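Imprimir | Enviar por e-mail
3 comentários | 15 partilhas

Dobrar roupa em cima da cama: relatório do nosso projeto
Por Celeste Sepúlveda, 9/13/19 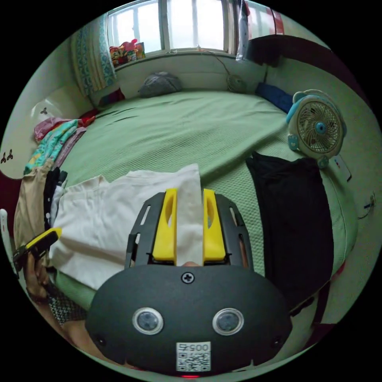
Quando a professora pediu um projeto sobre uma tarefa doméstica, metade da turma foi logo para a cozinha. Eu fiquei com a roupa, em parte porque em minha casa sou eu que dobro quase tudo (a minha irmã passa a ferro, temos um acordo) e em parte porque o Þröstur Hafþórsson, o meu colega de grupo, confessou que nunca tinha dobrado uma T-shirt na vida. Nunca! Pareceu-me um excelente ponto de partida.

A pergunta era simples: compensa ter um método, ou cada um dobra como calha e vai dar ao mesmo? Demos ao trabalho o nome de Projeto Jandale, que era o nome da rua onde o Þröstur morava em pequeno e que não tem nada a ver com roupa, mas ficou.

Como trabalhámos

A primeira decisão foi a superfície. Eu queria uma mesa, por causa das costas, e ele queria o chão. Acabámos na cama, como faz quase toda a gente que conheço, e com a colcha verde-menta acolchoada posta por cima. Gostei da colcha por uma razão muito prática: o branco e o preto veem-se bem sobre aquele verde, e eu consigo perceber logo se uma bainha ficou torta. O pior é que um colchão cede sempre um bocadinho, e se a própria colcha tem uma prega, a peça de cima apanha a prega também. Passei a alisar tudo com o antebraço antes de começar cada ronda.

Depois separámos as peças claras das escuras, cada cor do seu lado, com uma faixa de colcha livre no meio. Fizemos 6 rondas ao todo, três cada um, sempre com o mesmo monte de roupa, e cronometrámos tudo. A regra era estender primeiro a peça inteira, alisar do centro para fora e só então dobrar. Quem saltasse o alisar tinha de recomeçar a ronda (fui eu, na segunda, e ainda estou aborrecida).

O que descobrimos

Na primeira ronda o Þröstur demorou 816 segundos, na última demorou 704. Eu estava à espera de uma diferença maior, mas ele diz que na primeira foi rápido porque dobrou mal, e tem razão: tivemos de refazer quase metade do monte. Na última não refizemos nada.

As peças com cintura franzida são as piores — de longe. O elástico puxa o tecido, aparecem rugas verticais, e por mais que se alise o meio nunca fica completamente plano. Experimentei esticar a cintura com as duas mãos e prender os cantos de baixo antes de dobrar, e ajudou um pouco. O Þröstur preferia dobrar a parte franzida para dentro e não pensar mais nisso. Ficava um rolinho mais grosso de um lado, mas aguentava-se na gaveta.

Com as peças escuras o problema foi outro. À luz do quarto quase não se veem os vincos no preto, por isso comecei a passar a mão por cima para os sentir. Dobrar ao comprido, em retângulo alto, e depois em três, foi o que nos deu montes mais direitos.

O que mudaria

Faria o mesmo numa mesa, para comparar a sério, e arranjava uma terceira pessoa para o cronómetro, que isto de dobrar e carregar no botão ao mesmo tempo correu mal mais do que uma vez. Também queria incluir lençóis com elástico. O Þröstur já disse que nesse dia está ocupado, mas a apresentação à turma é só em outubro e eu tenho tempo para o convencer.

Imprimir | Enviar por e-mail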